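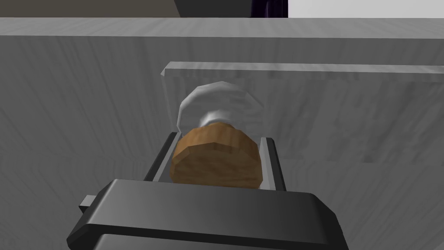
Simulated gripper holding a wooden piece with a white dome-shaped top, close to a raised panel.

Jaltwood Simulation Practice: Frequently Asked Questions
Applies to all wrist-view manipulation tasks run in the Filtgate environment. Last revised May 20, 2026.

Which tasks does this practice cover?
Any task in which a simulated arm grasps, carries, places or releases a household object. Navigation-only runs are covered by the Brornedley procedure. If a run contains both, the stricter rule applies to the whole run.

What counts as a valid grasp?
Contact must be reported on both fingers, and the object must stay between them for 100 consecutive simulation steps. A rendered view that shows the object between the fingers does not establish a grasp. Check the contact log.

May the object touch other surfaces while it is held?
Yes, if the task sheet allows it. Record the contact as intended or unintended. Where a held object is brought close to a ledge or panel, reduce the approach speed to the value on the task sheet before the final segment. Do not disable collision checking to get past a tight spot. Runs with collision checking off are rejected at intake.

Are low-polygon objects acceptable?
Yes. Visual mesh and collision mesh are reviewed separately. A coarse visual mesh is acceptable when the collision mesh has passed the Teoh check. State the version of both meshes in the run header.

How is a release recorded?
Log the command to open, the time each finger loses contact, and the final position of the object. All 3 entries are required. An open gripper at the end of a run is not accepted as proof of release.

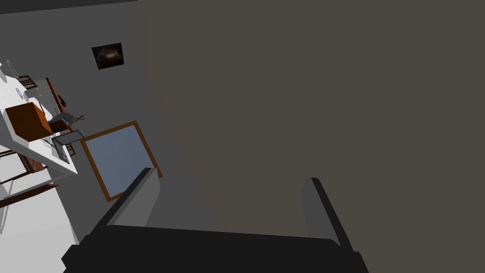
Right wrist view with the jaws open and a large dark surface close by. Part of the room is visible at left.

The wrist view is tilted or mostly blocked. Is the run still valid?
Yes. Wrist views rotate with the arm, and a nearby surface may fill much of the image. Do not rotate or crop the recorded images to level the room. Mark the affected steps with code 219 (restricted view) and keep them in the run. If the object is out of view at the moment of grasp or release, a second view is needed for that step.

Can I rerun a failed attempt under the same run number?
No. Each attempt gets its own number, including attempts stopped by the operator. Failed attempts are kept and submitted with the rest. Deleting them changes the reported success rate.

How many reviewers are required?
2 reviewers for a new task, one for a repeat of an approved task. The person who wrote the task sheet may not review it.

Can scene items be moved between runs?
Only through the scene file. Items shifted by hand in the viewer are not saved to the header, and the run cannot be reproduced. This includes items that have no part in the task, such as wall pictures and furniture.

Do runs made before January need to be resubmitted?
No, unless they are used in a new comparison. In that case replay them from the stored commands, check the contact log against the current grasp rule, and attach the replay report.

Does a simulation pass clear a task for hardware?
No. It permits a hardware request to be filed. Force limits, stop distances and guarding are assessed separately on the physical cell.

Where do I send a correction to this page?
Use the change form in the Filtgate document register and quote the question in full.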